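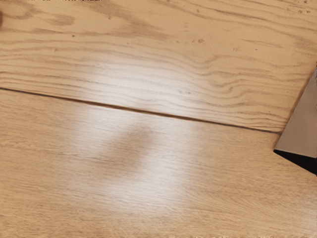

A seam between two boards, seen at close range.

Keeping wood in service: an interview with Vernon Vachon

The Furniture Service at Sitby is responsible for the tables, desks and benches used in the public reading rooms, the teaching rooms and the dining hall. Its register lists 1,757 pieces in daily use, most of them made of solid wood and many of them older than the buildings in which they stand. Vernon Vachon has managed the service for nine years. He spoke to the staff bulletin in September, shortly before the reading rooms opened for the new term.

Mr Vachon trained as a joiner and came to Sitby from a workshop that made staircases. He had expected the work to consist largely of repairs to broken chairs. In practice, he says, most of his time in the first year was spent on tabletops.

"A chair fails and somebody reports it that afternoon," he says. "A tabletop can be in difficulty for ten years before anyone writes to us. People put a folder over the bad part and carry on working. By the time we see it the joint has opened along its whole length and there is a decade of pencil dust in it."

The opening of joints is the fault most often recorded in the register. A board takes in moisture from the air and gives it up again, and as it does so it becomes wider or narrower across the grain. Its length hardly changes. Where the board is held rigidly to the frame beneath it, the movement has nowhere to go, and the wood will pull away from its neighbour or split. Mr Vachon is of the view that many of the older tables were well made for the rooms they were first placed in, and that the difficulty began when the heating was renewed.

"The old boilers were poor, and the furniture liked them," he says. "The rooms were cool and a little damp from October to Easter. Then we had a modern system, which everybody wanted, and I wanted it too. The first winter we could hear the tops going. You would be in the north reading room at eight in the morning and there would be a crack like a ruler on a desk."

The service now keeps a record of humidity in the two largest rooms and moves the most valuable pieces away from radiators before the heating is turned on. Fixed screws have been replaced on the long tables with slotted brackets, which hold the top flat and allow it to slide a little. This work was carried out over two summers with the help of Justinas Priedītis, a cabinetmaker who joined the service from Daroveck and who now supervises the bench.

Mr Priedītis took part in the second half of the interview. Asked how he decides whether a gap should be filled, he was cautious. "I prefer to wait one full year," he says. "If I fill it in February, when the wood is narrow, then in August the wood is wide and it pushes against my filler. Something must give. So I measure in winter, I measure in summer, and if it closes by itself I leave it alone. The readers do not always like this answer."

He is equally cautious about finishes. The dining hall tables were for many years coated with a hard varnish, which resisted spills well until it was scratched and afterwards let water in beneath the film. Since his arrival they have been moved, a few at a time, to an oil finish that can be renewed without stripping the whole top. The oil needs attention every term. Mr Vachon accepts that this has increased the hours spent on each table and says that he would make the same decision again.

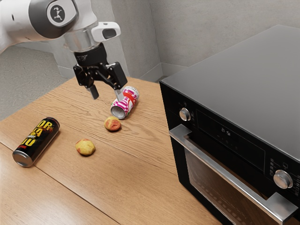
A drink can lying on a wooden tabletop.

On the question of food and drink, the service has no power to make rules and does not seek it. Drinks are permitted in the teaching rooms and in the lower reading room, and have been since before Mr Vachon was appointed. He would like spills to be wiped up at once and reported if they have reached a joint.

"I have never asked for drinks to be banned," he says. "These are tables. They were bought so that people could sit at them for a whole day, and a person who sits somewhere for a whole day will want a drink. What I ask for is a cloth in every room. We have cloths in most of them now."

Water causes him less concern than cleaning products. Sprays containing silicone leave a residue that prevents oil from taking, and the residue is difficult to remove. An audit of cleaning cupboards in the Stokeo building found such sprays in use on every floor. They have been withdrawn, and the cleaning staff have been issued with a mild soap and with written guidance, which Mr Priedītis drafted and which runs to a single page.

The largest task of recent years has been the return to use of the Stankevičius tables, a set of long reading tables named after the workshop that supplied them. They had been kept in a basement store, stacked on edge, and several tops had cupped. The service received a grant of £3,000 towards the timber and fittings and undertook the labour itself. The tops were laid flat in an unheated room through a spring and a summer, turned every fortnight, and only then planed. Four of the tables are now in the upper reading room. The remainder are still at the bench.

"I was asked why we did not plane them at once," says Mr Priedītis. "You can do it. It will be flat on the day, and thin, and in the winter it will be cupped again in a new direction."

Mr Vachon intends to use the coming year to bring the register up to date. Entries made before his time often give no species and no maker, and in some cases a table is recorded only by the name of the person who sat at it. He has asked departments to send in old invoices and room plans, however incomplete, and says that those already received from the geography office have allowed him to identify a set of drawing desks that had been entered twice.

Requests for repair should be sent to the Furniture Service with the room number and the number stamped on the underside of the piece. Members of staff are asked not to turn tables over by themselves in order to find it. The service will send two people.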